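Mouse cord keeps dragging, white desk, grommet on the right
Posted 17 March 2019 by grommet_gus 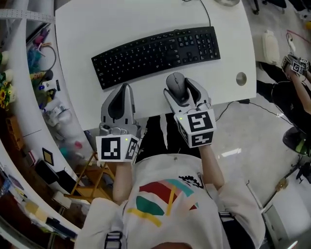 So the desk is a Grullberg, paid 189 for it, no complaints on the top. Problem is the mouse cord. Goes off the right side and down to the floor and the weight of it tugs back every time I move left. Keyboard cord goes off the back, fine. Do I run the mouse through the grommet or get one of those bungee things? Full size keyboard, not giving up the number pad, I do invoices.

tallowfen
Grommet. It's right there. Drop the cord through, leave a loop up top, clip the rest under the desk. Done

pixelhaus33
bungee. Grommet edges are metal on a lot of these and they chew the cord over time. Had a Terard desk that went right thru the jacket on mine

tallowfen
Never seen that happen and I've had mine in a metal one since June. You had a burr. File it

pixelhaus33
ok so now he needs a file

oakmoth
Or go wireless?? Why is anyone fighting a cord

grommet_gus
Hate charging stuff. Also I like this mouse

oakmoth
fair

benchrat
Number pad is your real problem imo. Pushes the mouse way out to the right, shoulder gets sore. Small board, seperate pad on the left. Did it two years ago, took a week to get used to

tallowfen
He said he does invoices. Leave the man his number pad

benchrat
he can still have it, just on the LEFT. read the post

grommet_gus
tried a left pad at work, typed garbage all day. No

quillback
Haugland sells a stick-on clip, I use two. One near the back edge and one under. Wipe the desk with alcohol first or they fall off in a day. Slack between mouse and first clip should be a bit more than your full swing — too short and you're back where you started

pixelhaus33
clips are good, I'll give you that

grommet_gus
Ordered the clips. Will try the grommet too, checked the edge with a fingernail and it feels smooth. If it eats the cord I'm blaming tallowfen

tallowfen
fine by me

benchrat
still say move the pad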